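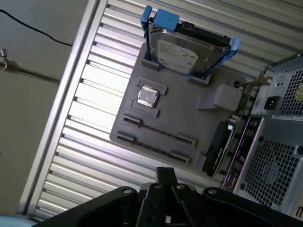
The practice board and the real thing

This is the computer bench at Prillby. We've got a gray plastic board for getting the moves right, and then a proper desktop tower to get lost in afterward. Everybody starts on the plastic one. I still go back to it myself when my hands feel clumsy, and Reijo Kuusisto says he does too (usually after lunch).

My favorite bit of the plastic board is the blue drive caddy. A 3.5-inch hard drive sits upright in it, between two gray holder tabs, and there's a square pull tab at the top. Tiina Kuusisto wanted every caddy in the building to be this blue – she lost that vote, but I was on her side. The little silver CPU below it is so shiny it shows every fingerprint you leave, so hold it by the edges, please.

I also like that the memory slots are just two long dark channels with gray blocks at the ends. When I was learning I mixed up slots and sockets constantly, and having only a couple of big plain shapes to look at would have saved me a lot of grief.

Now for the tower. It's lying on its side on the slatted table, which is how I'd tell anyone to work on one. Standing a case up and reaching in sideways gave me a sore neck for most of March.
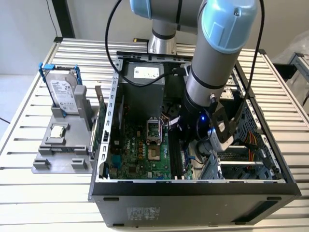
Side panel off, power supply at the back, and the CPU socket still waiting for its processor.

Look at those red and yellow power cables along the right wall! Inès Bailly would have them tied back in no time, and I'd be the one cutting the ties off again the next day. We have gone back and forth on this since we started at Stisholm and I don't see it ending.

The green card standing along the left is easy to bump with your knuckles, so I go in from the other side if I can.

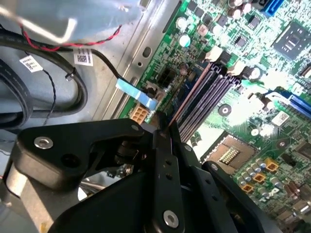

Four slots and an empty socket

I could look at a motherboard this close up all day. The memory slots have copper-toned edges, and the bare socket has that golden patch in the middle – those are the contact pins, and you really don't want to drop a screw on them. Ask Tatsuya Hamada how he knows.

The bright blue SATA connector up at the top is the one I always find first.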